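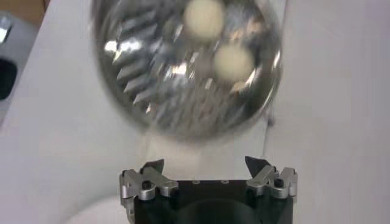 안녕하세요, 야부즈 다으델렌입니다. 세틸톤 유소년 축구 리그 8월 진행 보고 드립니다. 지난번 보고서가 너무 딱딱하다고 하셔서 이번엔 그냥 말하듯이 쓸게요! 우선 제일 큰 소식부터요. 트로켈홀름 구장 인조잔디 보수가 드디어 끝났습니다. 골문 앞이 움푹 파여서 공이 엉뚱한 데로 튀던 그 자리, 기억하시죠? 거기를 다 걷어내고 새로 깔았어요. 요즘은 아침 훈련 전에 사무실에서 간식 얘기부터 나오는데, 은색 금속 그릇에 담긴 크림색 동그란 것 두 개만 봐도 벌써 배가 고파지는 게 저뿐만은 아닐 겁니다(아침 여섯 시 반에 나와 보시면 압니다). 아무튼 잔디는 아이들 반응이 아주 좋고, 골키퍼들이 특히 신났어요. 이제 몸을 날려도 무릎이 덜 까진다고요.

인쇄하기 | 이메일로 보내기

경기 쪽 얘기를 해 볼게요. 12세부와 14세부는 예정된 라운드를 다 치렀고, 16세부만 두 경기가 밀려 있습니다. 한 경기는 폭우 때문이고, 다른 하나는 두르순 팀 버스가 고장 나서 그렇게 됐어요. 두 경기 모두 월요일 저녁 일곱 시로 다시 잡으려고 하는데 조명 사용 시간이 아슬아슬합니다. 시설 쪽 답을 아직 못 받았고요. 답이 오면 바로 알려 드리겠습니다.

관중은 이번 기간 누적 2,423명이었습니다. 지난 기간이 1,990명이었으니까 꽤 늘었죠! 솔직히 두르순과 자스테로 경기 덕이 컸어요. 전반에 세 골을 먹은 자스테로가 후반에 네 골을 몰아넣어서 뒤집었거든요. 마지막 골은 코너킥에서 흘러나온 공을 수비수가 그냥 툭 밀어 넣은 건데, 그 아이가 시즌 내내 한 골도 없던 아이라 벤치가 다 뛰쳐나왔습니다. 주심이 진정시키느라 고생 좀 했어요.

돈 얘기도 해야겠네요. 이번 기간에 쓴 금액은 1,349유로이고, 심판 수당과 원정 버스비가 대부분입니다. 잔디 공사비는 따로 승인받은 예산이라 여기엔 안 들어갔어요. 훈련용 공과 조끼를 새로 사려고 잡아 둔 700유로는 아직 손대지 않았습니다. 공급처 한 곳에서 견적이 늦어지고 있는데, 급한 건 아니라서 한 군데 더 받아 보고 정하려고요. 영수증은 평소처럼 묶어서 따로 보내 드릴게요.

아쉬운 점도 적어 둡니다. 여자 14세부 팀을 따로 꾸리려던 계획은 늦어지고 있어요. 관심 있는 아이들은 있는데 훈련 시간이 학교 일정과 자꾸 겹칩니다. 데프네 튀르크멘이 토요일 오전으로 옮기자고 했고 저도 그게 낫다고 보지만, 그 시간엔 12세부가 구장 절반을 쓰고 있어서 조율이 필요합니다. 일단 네 번 정도 같이 써 보고 결정하기로 했어요. 골대를 하나 더 옮겨 와야 하는데, 그게 또 보통 무거운 게 아니라서요...

심판 교육은 잘 되고 있습니다. 처음 휘슬을 잡은 고등학생들이 이제 오프사이드 판정에서 덜 망설여요. 부심 깃발 드는 타이밍만 조금 더 연습하면 다음 시즌엔 12세부 경기를 맡겨도 될 것 같습니다.

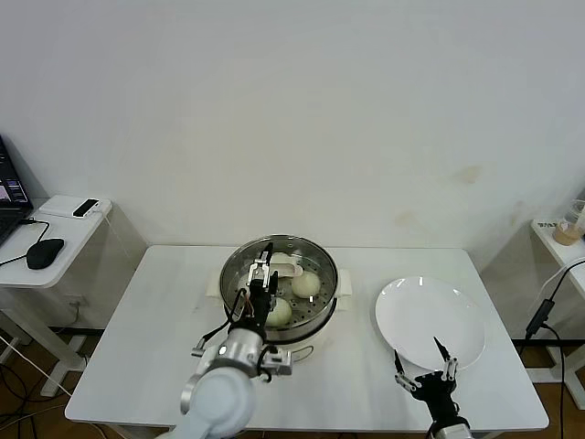

아니발 고베이아는 초안을 읽고 나서 16세부 연기 경기를 꼭 월요일에 몰아넣어야 하느냐고 물었습니다. 이틀 전에 정규 경기를 뛴 아이들한테는 회복 시간이 너무 짧고, 차라리 리그 마지막 주를 한 주 늘리는 게 낫다는 의견이었어요. 맞는 말이라 저도 고민 중입니다. 한 주를 늘리면 구장 대관을 연장해야 해서, 가능한지 알아보고 다음 보고 전에 따로 여쭤볼게요.

다음 기간에 할 일은 밀린 두 경기 마무리, 공과 조끼 구입, 그리고 여자 14세부 시범 훈련입니다. 시상식은 트로켈홀름 구장에서 할 생각인데 날짜는 마지막 라운드가 정해져야 나와요. 오실 수 있으면 꼭 오세요, 아이들이 정말 좋아할 거예요! 궁금한 점은 편하게 전화 주시고요, 훈련 시간에는 못 받을 수 있으니 저녁 여덟 시 이후가 좋습니다.

야부즈 다으델렌 드림

인쇄하기 | 이메일로 보내기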